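4. Adding a commentary to a text

The Ilerus Reader lets you attach one or more commentaries to any scripture, prayer book or collection of sayings in your library. Commentaries are shown beside the main text, verse by verse. Set up the main text first (see section 3).

1. Open the Library page and select the text you want to work with.

2. Choose Commentaries, then Add. A list of the editions you own is shown. The Otov edition is supplied with the reader; others must be loaded from a file.

3. Tick the commentary and choose Link. Linking a long work of 2,000 passages or more can take up to 9 minutes. Leave the reader switched on until the word Linked is shown.

4. Open the main text at any chapter and turn on Side Notes.

Note: The Otov edition follows the Farkas numbering, in which the opening blessing is counted as verse 1. If your notes appear one verse late, go to Numbering and change Standard to Farkas.
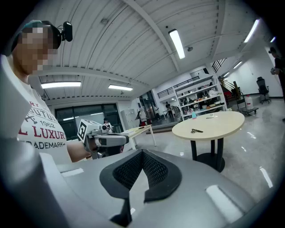

Hand-held gripper and head-mounted webcam

Caution: Removing a commentary also removes any notes you have written against it. Save a copy of your notes before you choose Remove.

4.1 Showing two commentaries together

You can link four commentaries to one text, but only two can be shown at a time.

1. With Side Notes on, choose Layout, then Two Columns.

2. Pick a commentary for each column. The left column is used for searches.

3. Set the text size. On narrow screens the second column moves below the first — this cannot be changed.

Note: Passages longer than 900 words are folded after the first paragraph. Choose More to open them.

4.2 Texts read from right to left

Hebrew and Arabic texts are set from right to left and the columns swap places. Searches still use the column marked with a dot. The Trarnach typeface must be loaded for vowel signs to show correctly; see section 7 for how to load it.

Section last revised March 12, 2023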